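Kitchen Corner Walk-Through – Dolside, Room 364

Checked by: Wilma Van Loon
When: July, started a little after 9 a.m.
Last check: spring, before the new shelves went in

Okay, here we go again! I do this walk-through with a clipboard and a cup of coffee (which stays outside the door, I promise) and then type it up the same morning while I can still read my own writing. Same setup as before: the item, a mark, and whatever I felt like saying. OK means leave it alone. FIX means somebody needs to do something. WATCH means I'll be looking at it again next time and so should you.

1. FLOOR AND WALKWAY

Walkway clear from door to sink – OK
I walked it with a full dishpan in my arms and didn't have to turn sideways once, so thank you to whoever moved the folding chairs.

Mat in front of the sink lies flat – FIX
One corner curls up and I caught my toe on it. I've taped it for now with the wide gray tape, but tape on a wet floor lasts maybe a week. The Sastero catalog has a heavier one with a beveled edge for 30 dollars and I've put in a request. Until it comes, please press the tape down when you mop.

Spill kit under the sink – OK
Restocked. Paper towels, the yellow sign, two rolls of bags.

2. POWER AND CORDS

Outlets near the sink trip when tested – OK
Pushed both buttons, both clicked off, both came back.

No power strip on the floor – OK
It's up on the bracket again. I know the bracket is annoying to reach. Please keep using it.

Appliance cords in good shape – WATCH
The kettle cord has a kink right where it meets the plug. No bare wire, no warm spot, just a kink from being wound too tight. Loop your cords loosely, folks! If it looks any worse next time I'm pulling the kettle and we can all drink cold water until there's a new one.

Equipment tags readable – WATCH
Tag 743 has been rubbed almost blank. I could make it out with a flashlight. I'll print a new one when the label tape gets here.

3. WORK TABLE

This is the part of the check I always spend the longest on, partly because it's the part that gets used most and partly because I just like a nicely laid table. I go over each thing on it one at a time.
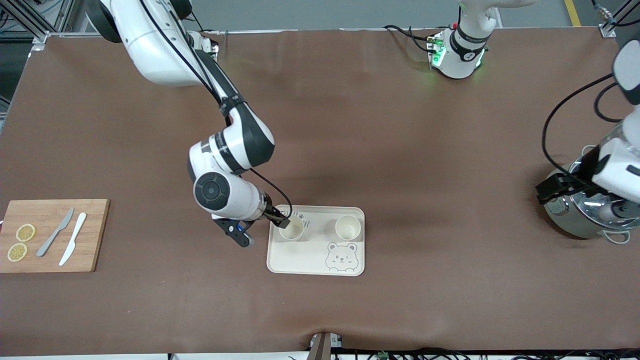

Work table, section 3: board and knives at the left, cup tray near the bottom, rice cooker at the right.

Table cover smooth and not torn – OK
I like the brown one so much better than the old checkered one. Crumbs show less, sure, but I ran my hand along the edges and there's no frayed bit to snag a sleeve on. Wipe it anyway, even when it looks clean.

Cutting board – OK, with a comment
Bamboo, no splits that I could feel with a thumbnail. It sits right at the left edge of the table though, and I'd like it a hand's width further in. Boards creep when you cut on them! A damp dishcloth folded underneath works wonders and I've left a couple in the drawer for exactly that.

Knives – FIX
Here's my one real gripe with the table. There are two knives lying side by side on the board next to the lemon slices, one gray metal and one white. I'm glad the blades both point the same way, that's a good habit and I don't want anybody to lose it. But two knives out for a couple of slices of lemon is one too many. Pick one, put the other back in the block. And when the slicing is finished, the knife goes straight to the sink side, flat, where people can see it. Never into a basin of suds – I still have the scar from a Nørgaard paring knife at my old job and I will show it to anyone who asks.

Lemon – WATCH
Cut fruit goes in a lidded box in the fridge once you're through with it. Seeds and juice left on bamboo will mark it, and a slice on the floor is as slippery as an ice cube.

Tray and cups – OK
The cream tray with the little paw prints and the winking bear is my favorite thing in the whole room and I'm not ashamed to say so. It also does its job, because the raised rim will hold back a small spill. Two paper cups on it, well apart, and that's how I like to see it. Please don't fill paper cups to the brim when you're going to carry the tray. Leave a finger's width at the top, more if it's a hot drink.

Rice cooker – WATCH
The outside is stainless steel and it shines up beautifully. It stands near the right side of the table, and I'd bring it in a bit so that the white side handle can't get caught by a hip or an apron string going past. Steam comes up fast when you open one of these, so lift the far side of the lid first and keep your face back. Unplug it before you wipe it down, too. A dry cloth for the base, a damp one for the rest.

4. SINK AND DRYING RACK

Hot water – OK
Hot enough to wash in, not hot enough to scald. I held my wrist under it.

Drying rack steady – FIX
One of the rubber feet has gone missing and it rocks. Check behind the trash can, that's where the last one was.

Dish soap labeled – OK
Somebody poured the refill into the Deketti bottle and wrote SOAP on it in marker. Ugly, but it passes!

5. FIRE AND FIRST AID

Extinguisher gauge in the green – OK
Tag number 396, pin in place, nothing hanging in front of it.

Fire blanket reachable – OK
It had an apron over it last time. Not today, hooray.

First aid box – FIX
Down to three finger bandages and the burn gel is past its date. I've swapped in a new tube from my own desk, but the box still needs bandages, the blue kind, so we can find one if it ends up in the salad.

FOLLOW-UP

Mat, spare knife, rack foot, bandages. The knife can be sorted out in ten seconds by whoever reads this first. The rest is on my list, and I'll write a date next to each one on the sheet by the door as it gets done. If you find the rubber foot, leave it on the windowsill and I'll glue it on myself.

Wilma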